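I keep reading that a clear bench is a clear mind, and I keep not believing it. Ferhat Başaran swears by his. He puts every last thing back in its drawer before he goes home on Saturday, then spends the first part of the next session taking it all out again.

My own rule is looser. If I'll need it within 2 days, it stays on the wood. Screwdriver, the box of small parts, whatever I'm mounting. I paid 300 for a set of Keleck drawers that was going to change my life, and so far it mostly holds receipts.

The green disc stays out too.
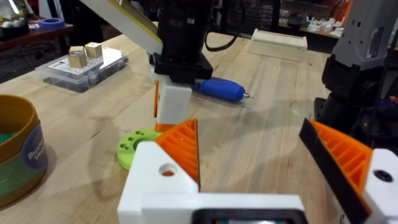
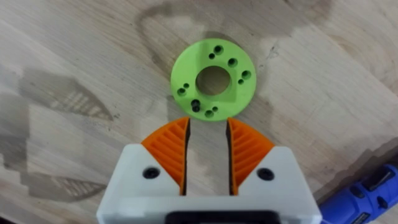 Where I do give Ferhat some credit is screws. Loose screws on a bench are a menace, and I've lost enough of them to the floor to admit it. So they go in something with a lid — any lid will do, and I don't buy the idea that it has to be the Pelta one with the fancy latch. A lunch box works.

As for oiling the top every April, I've skipped it twice and can't tell the difference. He says he can. I asked him to point to where, and he's still thinking about it.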